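Products and Services | Member Newsletter

Dish Handling Kit Now Open for Evaluation
November
By the Westus Equipment Office

Westus is pleased to announce that the Darkier two-arm dish handling kit has been accepted for evaluation by member kitchens. The kit is supplied by Shawky and is intended for the unloading of racks after washing. It includes a pair of grippers, wrist cameras and the Omum control software.
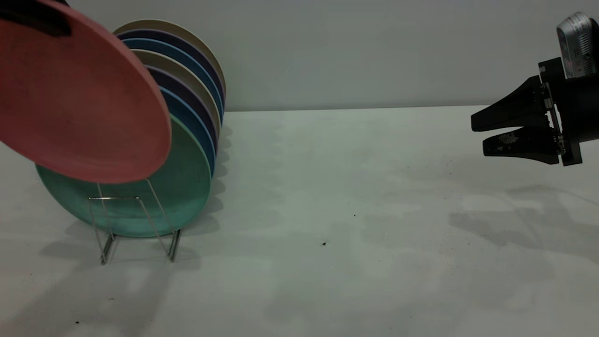 Evaluation places are limited to 5 kitchens in the first period. Each participating kitchen will receive installation, staff instruction and telephone support at no charge. Members are asked to supply a level work surface and their own racks and plates.

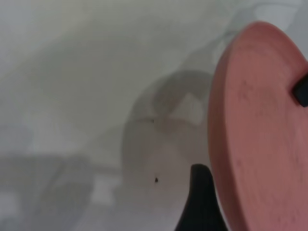 Plate work with the Darkier kit, from the wrist camera.

The Equipment Office will review handling of plates at the rack, ease of cleaning and the time staff spend attending to the unit. Glassware and cutlery are outside the present review. Kitchens that use more than one rack pattern should say so on the application form, as the software must be set up separately for each.
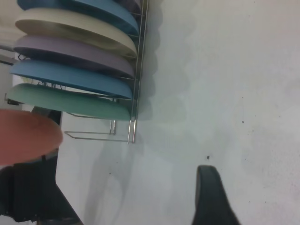 Applications should quote reference 1432 and be signed by the kitchen manager. Purchase terms will be published when the review closes, and participation carries no obligation to buy.

Contact: Westus Equipment Office, extension 1168 | Back to top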